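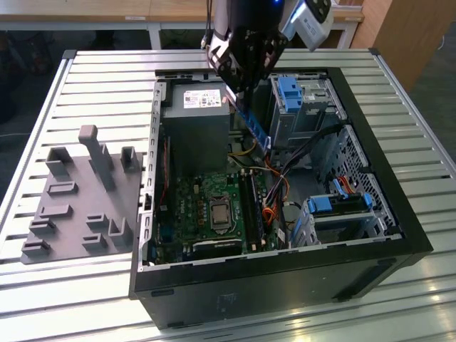 Measuring Crater Depth from Shadow Length

Shadow measurement gives a usable depth for a simple crater when no stereo pair or altimeter track covers it. You need one calibrated orbital image, the pixel scale, and the sun's elevation angle at the time of exposure. The angle is normally listed in the image label as the incidence angle, measured from the vertical. Subtract it from 90 to get the elevation.

1. Choose the crater. The rim should be sharp and the shadow should end on the floor. If the shadow climbs the far wall, the result is only a minimum depth. Small bowl craters rarely have a flat floor, so the edge of the shadow should fall near the center.

2. Use a map-projected image. Raw images stretch distances away from the center of view. Check that the scale is the same in both directions before measuring.

3. Find the sun direction. The label gives it as the subsolar azimuth. Check whether it is counted from north or from the right-hand side of the image — both conventions are in use.

4. Measure the shadow. Draw a line along the sun direction from the rim crest to the shadow's edge on the floor. Repeat on two parallel lines and keep all three values.

5. Calculate. Multiply the length by the tangent of the sun elevation.

Worked case: the shadow in Clisby, a small crater on the Valdovinos plain, measures 930 meters. The sun elevation is 23 degrees. The tangent is 0.424, so the floor at the shadow's edge lies 395 meters below the rim crest.

Errors

Low sun gives long shadows, but they often reach the far wall. High sun leaves a short shadow, and a one-pixel mistake matters more. Penumbra blurs the edge slightly. Pick the midpoint of the brightness change and use the same rule each time.

A sloping plain tilts the rim. Measure at a second sun azimuth if an image exists.

Procedure by Marlies Leitner, checked by Muammer Dönmez. Last revised Wed 28 June.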